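Workura news: the big table and the soft things box

The big table in the main room at Kinsella has its new top. Most of you will have used it by now, and several people have asked what the finish is, how to look after it and whether it can have hot drinks on it. The answers are below, along with news of the soft things box and the January evenings.

Why we changed the top

The old top had been on the table for as long as any current member can remember. It was dark, it had gone rough along one side, and it held on to glue. Sewing on it was a nuisance because fine fabric caught on the rough part, and anyone sorting beads or pins ended up putting a sheet down first. Saoirse Fahy suggested replacing the top back in the autumn and keeping the old legs, which are sound. The members' meeting agreed, Ultan Dolan took the measurements, and the new one was fitted over two evenings.

We went for a pale colour so that small things show up. Eluned Parri had asked for this in particular. She has spent a good deal of time over the years hunting for dark needles on a dark table.

The cost came out of the furniture fund, which stood at 2636 before the work and will be topped up from the spring sale as usual.

What to expect from the finish

It is very shiny. A few people wanted matt, and it was discussed, but the gloss wipes clean more easily and that settled it. You will notice soft reflections of whatever is over the table, your own hands included. Some members like this and some find it distracting for close work. If you are in the second group, there are grey felt mats on the shelf by the door. Please put them back flat, as they take days to lose a crease.

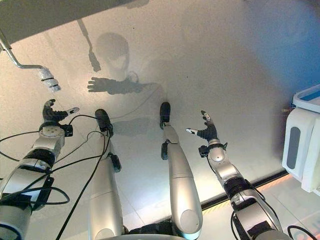 The new top, off-white and polished enough to pick up reflections.

Looking after it

Wipe it with a damp cloth and then a dry one. The cloths are in the drawer under the sink and should go in the wash bag when you have finished with them. Please don't use the kitchen spray, the scouring pads or anything else that says it removes limescale.

Cutting must be done on a mat. This was the rule with the old top too, although you would not have known it to look at the thing. Ultan has put three more cutting mats in the rack, and the large one is now kept behind the door.

Hot drinks are fine on a coaster. Glue guns need to stand on a tile. If you spill paint, wipe it straight away, and if you find some that has already dried, leave it and tell Ultan — he would sooner deal with it himself than have it scraped.

The table still takes two people to move. Lift it. The floor in that part of the room has been marked before by dragging, and we would like it to last a few more years.

The soft things box

The second piece of news is about the box of soft items we use for the drop-in mornings. It has been getting fuller and harder to use, and Kiều Trình has offered to sort through it. Everything is coming out, being looked over and going back in some sort of order. She began with the balls, since those get handled the most.

The soft balls vary a good deal. We have felt ones, fabric ones stuffed with offcuts, and a number with a knitted look to them. They come from all over the place and very few have labels, so sorting is being done by size and feel. Colour comes second. Small children at the drop-in tend to ask for things by colour, though, and Kiều would like there to be a good spread of bright ones on the top layer.

Anything still in its wrapping should be taken out of it before it goes in the box. Clear plastic is the main culprit. It crackles, it gets everywhere, and it should not be anywhere near the younger ones. There is a bag for it on the hook beside the coats. Check underneath as well, as a piece can stay tucked round one side of a ball without being noticed from the other.

Items with something attached, such as a cord, a tube or a loop, are to be kept apart for now. Kiều will look at each one and decide if it goes to the drop-in or stays with the adult groups. The teal ball is one of these. It has a thin tube in the same colour coming from it, and crumpled clear plastic round part of it.

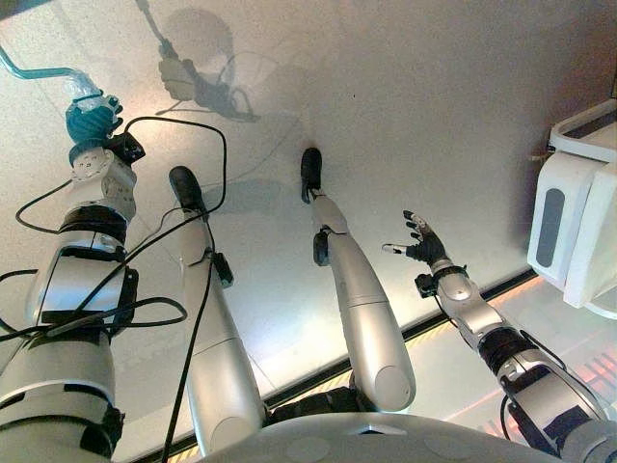 Help wanted with washing and mending

Once the sorting is done there will be a fair amount of washing. The fabric balls can go in a machine inside a pillowcase on a cool wash. The felt ones cannot, and need doing by hand in lukewarm water, then squeezing in a towel and leaving somewhere airy. They take a long time to dry right through, so please don't bring them back early.

If you can take a bag home, put your name on the sheet in the kitchen. Bags are small and there is no need to take more than one. Cormac Mac Mathúna has already put himself down for the felt.

Mending will be at the big table on the second and third evenings in January, from half past six. Bring a needle you get on with. We have thread in most colours, but we are short of greens and blues, and would be glad of any ends you can spare, including teal. Stuffing is plentiful, thanks to a sack from Trulora, the bedding shop in Skornedport, who let us have their offcuts for nothing. It is stored under the stairs and there is plenty for cushions as well, if anyone has been putting that job off.

Anyone new to mending is welcome. Eluned will show you a ladder stitch, and it can be learned in a few minutes.

What we still need

A lidded box, or two smaller ones. The present one has a split in the side and things work their way out of it when it is carried. Clear sides would be useful.

Coasters. We have four, for a table that seats ten.

A second washing-up bowl for the felt, which should not share with the mugs.

Thread, as above.

Drop-in mornings

These carry on as normal through January, with the doors open from ten. We have room for 29 people including children, and we had almost 50 through on the last morning before the break, so please be ready to wait a little or come later on, when it is usually quieter. Prams can be left in the porch.

The soft things box will be out again as soon as the sorting and washing are finished. Until then there are blocks, books and the cloth tunnel, and paper and crayons at the low table by the window. The big table is for the adults, at least until we have more mats.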